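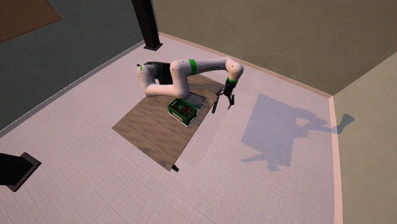
Home > Support > Manuals > Urkley Dehumidifier > Section 4

Updated in October by the Urkley manuals desk

4. Setting Up Your Urkley Dehumidifier in a Basement

You have reached Section 4, so you have either read Sections 1 through 3 or skipped them like everyone else. If you skipped them, go back for the page on standing time. The unit must stand upright for 12 hours before you plug it in. Yes, even if the box had arrows on it and the delivery driver swore he respected them.

4.1 Choosing a spot

1. Pick a level stretch of floor. If a marble rolls away from you, keep looking. An unlevel unit will shut itself off with the bucket half full and blink at you until you give in.

2. Leave 12 inches of open space on every side. A wall counts as a side. So does the stack of paint cans you are planning to sort out.

3. Close the windows and any door that leads outside. With a window open, you are attempting to dry the county.

4. Keep the unit away from the dryer vent, the sump pit and anything that sheds lint.

Caution: Do not set the unit on a shelf, a chair or the washing machine. It weighs more than it looks, and it vibrates.

Note: Thick carpet blocks the lower intake. Put a flat board under the casters if carpet is all you have.

4.2 Plugging it in

1. Use a grounded outlet on its own circuit. The freezer does not like to share, and you will find out at dinner time.

2. Plug the cord straight into the wall. No extension cords, no power strips, and not the adapter that came with the house.

3. Press POWER. The fan starts first. The compressor joins in a few minutes later with a clunk. The clunk is normal. A second clunk is also normal. If it clunks steadily, turn to Section 9.

4. Set the target humidity to 50 for the first week. The dial goes down to 35, and people who turn it there on the first night write to us about their electric bill.

Caution: Never reset the breaker more than once. If it trips again, the problem is in the wiring, and the wiring will win.

4.3 Bucket or hose?

The unit can fill its bucket or drain through a hose. The bucket is simple and you will be sick of it by the second week. The hose takes one afternoon.

To use the bucket:

1. Slide it in until it clicks. It has to click. A bucket that is nearly in is, as far as the sensor is concerned, out.

2. Empty it when the red light comes on. The unit stops by itself when the bucket is full.

3. Carry it with both hands. The handle is there mostly for morale.

To use the hose:

1. Unplug the unit and take out the bucket.

2. Unscrew the drain cap on the back. Put it somewhere you will remember, such as taped to the inside of the bucket door. We sell a great many replacement caps.

3. Screw on a standard garden hose, hand tight. Pliers will crack the fitting, and the warranty has a paragraph about pliers.

4. Run the other end to a floor drain. The hose must go downhill the whole way. Water is stubborn on this point. If your drain is higher than the fitting, you need the Zotitz lift pump, sold separately, with a manual of its own and a rather sterner author.

5. Put the bucket back, plug in, and check the far end of the hose after 90 minutes. A dribble is what you want.

Note: Do not drink the water, give it to the dog or put it in the fish tank. It is fine for flushing a toilet.

4.4 The first week

Expect a lot of water at first. The walls, the cardboard boxes and the old sofa have been saving it up. In a damp basement the bucket may fill twice a day, then taper off. Let the fan run on HIGH until the reading settles, then switch to AUTO.

The room will feel a little warmer. The unit gives off heat as it works, which is welcome in winter and less so in August.

If you bought the Kiều carbon filter, wait until the musty smell has faded before fitting it. Fitted on day one, it clogs early and you get to buy another.

4.5 Cleaning

1. Unplug the unit. We will keep saying this.

2. After every 250 hours of running, the FILTER light comes on. Pull the filter out from the left side and rinse it in lukewarm water.

3. Let it dry completely. A hair dryer will warp it into an interesting shape that no longer fits the slot.

4. Slide it back in and hold the FILTER button until the light goes out. The unit has no idea whether you cleaned anything. It is counting hours and trusting you.

5. After 900 hours, vacuum the rear grille with a soft brush and wipe the bucket with dish soap. If the bucket feels slimy, you are overdue.

Caution: No bleach, no oven cleaner and nothing with a skull on the label.

4.6 If it will not start

Check the outlet with a lamp. Check that the bucket has clicked. Check that the target humidity is lower than the reading on the display, or the unit believes its work is done. If all three are in order, call the Ukier service line with the serial number, printed on the back near the floor. Have a flashlight ready, and possibly a cushion for your knees.

For storage over the winter, go to Section 5.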